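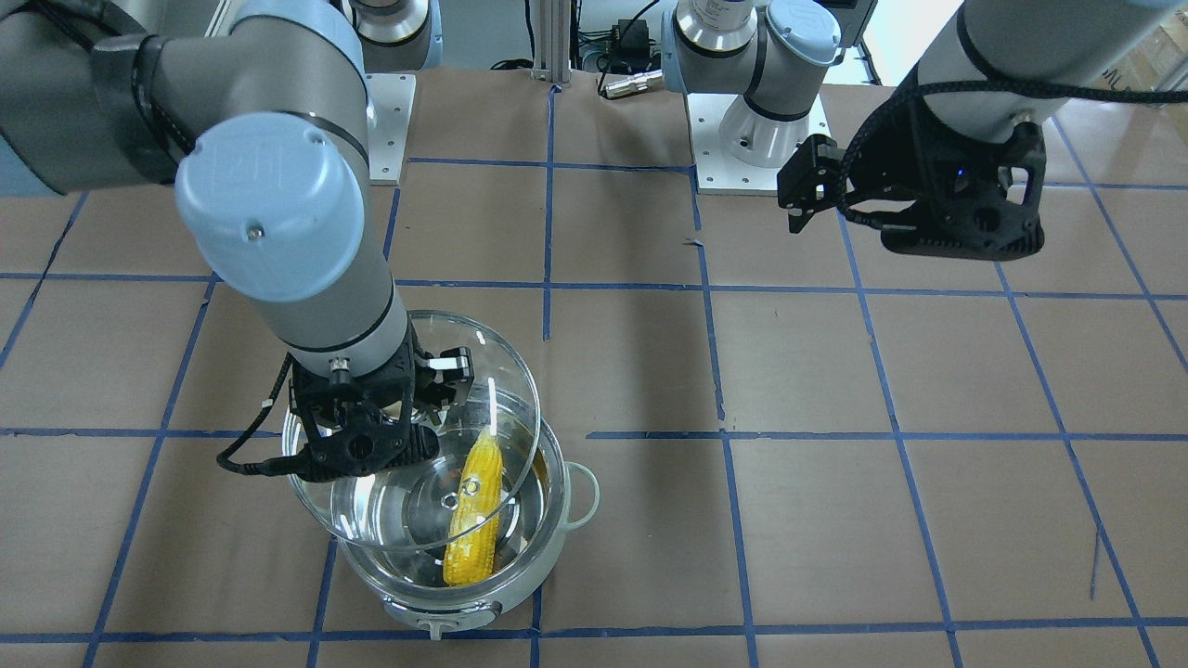

*Glass pot with its round glass lid, on brown paper cover.*

**Lamach brown table paper, roll of 100 m**

Strong brown paper for covering work tables in kitchens, classrooms and packing rooms. You pull the length you need, cut it and fix it with any usual tape. Blue tape is easy to see on the brown colour, so many customers use it to mark places on the table.

- Order number: 1753
- Length: 100 m
- Rolls per box: 12
- Delivery is free for orders above 400 euro

Please keep the rolls standing in a dry room. The paper is not made for direct contact with food. Do not put pots on it straight from the stove.

Orders which we receive before Tuesday noon leave our store in Collham the same week. For cut lengths or a sample sheet, please write to Alfredo Samonte in the sales office.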